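Rumley hall kitchen gets its tables back

The kitchen at Rumley hall reopens on 21st June after a clear-out that took 13 days, longer than planned. Shelves wiped, drawers emptied, dry goods moved into lidded tubs. Spills are now swept up at the table with a hand brush and dustpan, one set per table. 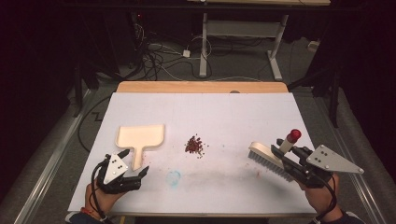
Where do the brushes and dustpans go afterwards?
Back on the hooks by the back door, brush and pan together.

Roland Horrocks, who runs the Saturday-style lunches, said teh old broom "just pushed everything under the stove." New tubs came from Stusico, 73 in all. Labels still to do. Baking club starts agian in August, places limited, sign up at the front desk.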